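Sunday, kettle on, trying to get this down before I forget which run was which.

So the sorting numbers. 1,542 attempts now, all on the snack packets, and the thing I said last time about the policy being "basically there" - ignore that. It was there for one kind of packet lying flat on its own. Put a few on top of each other and it went to bits.

Quick recap for anyone who skipped the Carnamlow posts. Two arms, a row of buckets, a mess of packets on the table. Pick one, put it in the right bucket, go again. We train from demonstrations, someone drives the arms by hand and the model learns to copy. Nothing exotic. The bit I wanted to test was whether you get more out of extra demos or out of fewer demos with the mistakes left in. By mistakes I mean a finger slides off the foil, the person backs up, has another go. Normally we bin those. Fellinow (our name for the training setup, don't ask) throws them out by default and I'd never questioned it.

Turned the filter off. Same number of hours of driving, same model, same everything else as far as I could manage. Left it training overnight and came back to 2 sets of weights, one clean, one messy.

The messy one is better. Not by a mile on single packets, hardly any difference there. But on piles it's a different animal. The clean one closes on nothing, lifts nothing, carries nothing over to the bucket and opens its fingers very proudly. Then does it again. The messy one closes on nothing, stops, goes back down a bit to one side.

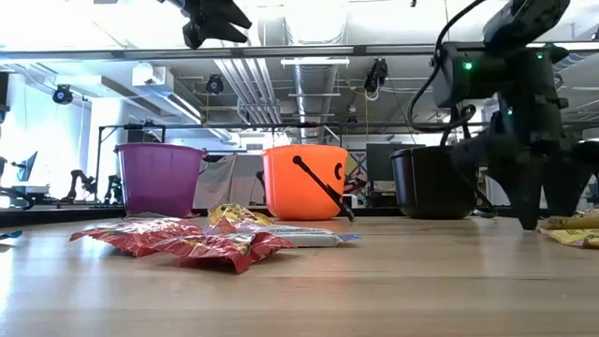 Piles are the whole problem really. Foil is horrible stuff. Shiny so the cameras get a different picture every time the light shifts, and it crumples so the shape you planned for isnt the shape you've got hold of. Where two packets of the same colour overlap the model can't seem to decide if that's one big thing or two, and it'll aim for the middle, and the middle is the join. Worst place. The crimped ends are what you want, they stick up and there's something to pinch.

Tried telling it that. Marked up the ends on a batch of frames and fed that in as an extra target. Helped a bit in the clean model, did nothing I could measure in the messy one. My guess is the messy demos already had it in them, as people go for the end on the second try even if they didnt on the first. Only a guess. Would need to go back through the recordings and I haven't got the patience this week.

Things that went wrong, for the record:

9 runs lost when the logging fell over. My fault, full disk.

13 runs where both arms wanted the same packet. The Robichaud check is meant to catch this and it does, but it catches it by freezing both of them, so they just hang there until you press the button. Safe I suppose. Needs a proper rule for who gives way, left arm first would do for now.

Wrong bucket is still the comonest failure once it has a good grip. I've left those out of the grasp figures and will do them seperately, otherwise it all turns to mush.

Someone on the Drillen list asked if the messy model is slower. Yes, a little, it dithers. Sometimes it has a perfectly good grip and lets go to try again, presumably having learned that from us too. Haven't found a nice way round it. Might try keeping the mistakes but trimming the dead time where the driver is just thinking.

Next: same test with the buckets swapped round, then packets it hasn't seen. If the gap holds up on those I'll write it up properly with a graph and so on. If not I'll say so. Tea's gone cold, more in the week.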